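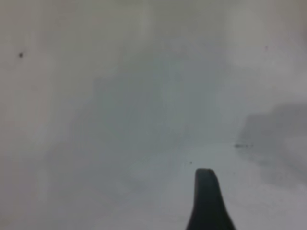

Wrist Camera and Gripper: Project Report

Clavisley robotics club, Vullside project group
Nov 25, 2023

1. Aim

Our group had to get the arm to find the edge of a sheet of card on a table using only the wrist camera. The arm came from last year's group, who called it Onyeka, and we kept the name. We did not change the motors or the base. All our work was on the camera bracket, the finger and the program that reads the pictures.

2. What we started with

The old bracket held the camera too far back and it shook when the arm stopped. We drew a shorter one and printed it on the club's Ender. The first print split along a layer when we tightened the screw. The second was printed lying on its side and has held so far.

We also printed a new finger with a rounded tip, narrower than its base. The old one had a square end which caught on the card. The dark colour was chosen so the program could pick the finger out against a pale background - that part works well, even when the finger is slightly out of focus.

3. Recording

We saved 3,201 pictures over six sessions. After taking out the ones that were fully black or saved twice, 2,955 were left. These were sorted by hand into "edge" and "no edge". Two of us sorted each batch separately and then compared lists.

4. Problems

Plain pale surfaces gave us the most trouble. Close up they blur, and there is no grain or line for the program to hold on to. What it finds instead is shading. A soft grey patch does no harm, but a shadow with a blocky, stepped outline can be marked as an edge.

Small dark specks were the other problem. Our first version treated any dark spot as a possible corner. We now ignore spots below a set size, and we wipe the camera cover and the table before each session. We did not test which of the two helped more, and we should have.

5. Results

With the lamp on one side the program still reports edges that do not exist. With light from both sides it does this less often. It is reliable on dark card and on anything with print on it. We would not trust it yet on white card on a white table.

6. Next steps

The group meets again in February. The jobs left are:

Fix the lamps to the table so they stay put between sessions.
Move the focus closer to the fingertip.
Repeat the speck test with cleaning only, then with the size limit only.
Write down the bracket print settings for the next group.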